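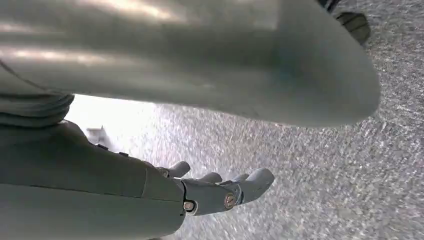

Wrist camera view with the hand open over the test floor. The robot's own shell takes up most of the upper half.

Ravard self-occlusion and grasp planning work package
Progress report to Siltine, period ending October

1. Status

The work package is on schedule for perception and behind schedule for planning. The self-filter is running on the robot at full camera rate. The planner changes that depend on it are merged but have not passed the regression set. No change to the budget is requested.

2. Background to this period's work

The previous report noted that the wrist camera sees a lot of the robot itself. In low reaching poses the body shell and forearm cover a large part of the view, and the planner was treating them as obstacles. It would then refuse a clear path or take a long detour around its own arm. The existing self-filter projected the rigid link meshes into the camera and removed any pixel that fell inside them. It did not cope with the ribbed section of the shell, which has no fixed shape, or with errors in the camera mount calibration.

3. Work completed

3.1 Self-filter. The mesh projection has been kept as a first pass. A second pass, a small segmentation network, now labels each pixel as robot body, robot hand or background. The two results are merged per pixel. Where they disagree, the pixel is marked unknown and carried forward to the next cycle. The hand has its own label so that the planner can keep the fingers visible during an approach while ignoring the shell.

The network was trained on rendered images and 264 hand-labelled frames from the robot. Labelling was done in Flikow. The export script we wrote for it is in the project repository under tools, with a short readme.

3.2 Calibration. The camera mount offset is now re-estimated at start-up from 8 fixed arm poses. The fit uses edges of the forearm and the screw heads on the hand, which give a strong response in most lighting. If the fit residual is above the limit, the robot stays in idle and logs the fault.

3.3 Planning. The collision map now takes the filtered depth instead of the raw depth. Unknown pixels are treated as occupied inside the hand's swept volume and as free elsewhere. This rule is provisional. It is conservative near the fingers, where contact matters most, but it can leave gaps at the outer edge of the shell.

3.4 Tooling. A replay tool loads a recorded run, applies any build of the filter and shows the label map beside the camera view. It has replaced the earlier set of scripts. Stougaard has asked for a copy and we propose to release it under the existing licence terms.

4. Open problems

Glare. Strong light on the floor washes out its texture, and the shell is pale and slightly glossy. Where the two meet, the network places the boundary poorly. Fixed exposure helps at one end of the range and makes the other end worse. We are testing a short bracketed capture, at the cost of some delay in the filter output.

Small objects close to the body. A pale object seen in the gap between the shell and the forearm may be labelled as robot and dropped from the map. This is the most serious of the known faults — the planner has no other source of data for that region. Until it is fixed, reaching motions with the elbow tucked in are run at reduced speed.

Regression set. Of the 65 recorded runs, 2 still end in a planner timeout. Both involve a reach beneath the shell with a large unknown area. The set will not be marked as passed until both are cleared.

5. Next period

Add labelled frames with strong floor glare and retrain. Replace the provisional rule for unknown pixels with one based on time since last clear view. Clear the remaining timeouts, then repeat the full set on the robot with the final calibration routine. Deliver the replay tool and the interface notes.

6. Decision requested

Siltine is asked to confirm whether the release of the replay tool to Stougaard may go ahead before the final report. The work plan does not depend on the answer.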